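Masking and screen size after converting a single auditorium to a twin

Posted in Projection and Booth by Narkari
2021-10-01

I have the booth drawings for the Drokum, a neighborhood house that opened with 487 seats on one floor and was split down the middle some years later. The wall went up along the center aisle. The left side kept the original booth ports and the right side got a new port cut through block. The original screen was 1.85 with side masking that opened for scope. After the split, both sides show a fixed width, and the drawings have a note reading "top masking, drop for scope."

Two things I can't work out. First, did scope on the twinned screens end up smaller than flat? Second, the throw on the left side is given as 131 feet, but the projector sits well off the center line of the new screen. How was keystone handled in a split house like this? I am writing up the building for a local theater history page and would like to get the technical part right.

Obeidat

Yes, scope would be smaller. With top masking the width stays constant and the height comes down, so a 2.39 picture has less area than a 1.85 picture on the same screen. With side masking the height stays constant and scope gets wider. Most twins went to top masking because the new wall took away the width that side masking needs.

On keystone: horizontal keystone comes from the projector being off the center line, and it was usually dealt with in one or more of these ways.

The screen was turned a few degrees toward the port. Look for a screen frame that is not parallel to the rear wall.
The aperture plate was filed to suit. You order or cut it undersized and file it on the machine with a test loop running until the edges of the light look straight on the masking. This hides the keystone at the edges but does not remove it from the picture.
The masking was brought in a few inches over the picture edge to cover what was left.

At 131 feet the throw is long for a screen that narrow, so the angle is small. Work it out from the offset of the port from the center line divided by the throw. Under about five degrees few patrons would see it except in end credits, where the columns lean. Focus across the picture is a separate matter and a long lens is forgiving there.

Also check whether the seats were turned. In many splits the rows were left on their old curve, so everyone faces the dividing wall slightly. If the seating plan shows 65 seats taken out, some of that is probably the wall itself and the rest is code width for the new side aisles.
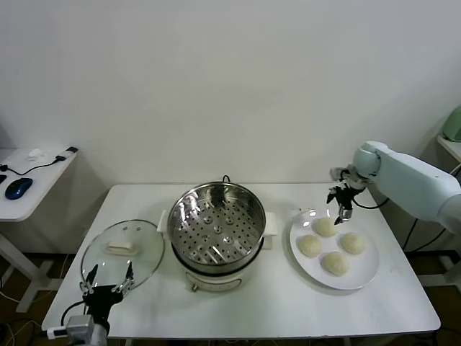

Heather Harawira: the note about top masking may be later than the split. I have seen two sets of drawings for the Ivau, which was cut up in the same style, and the first set had side masking on both screens, with a very narrow flat picture between the curtains. The motors for the top batten were added in January of a later year, after complaints. Look for a revision letter next to the note. If it has one, the masking was a change order and the opening-day sizes were different from what you have.

Also, 131 feet sounds like lens to screen center along the slope, taken from the old single-screen setup. The architect may have carried it over without measuring again. If the screen was moved forward when the exits were rebuilt, the real throw is shorter.

Ivau

It was a bad twin, you could hear the other movie through the wall. Can't help with the masking.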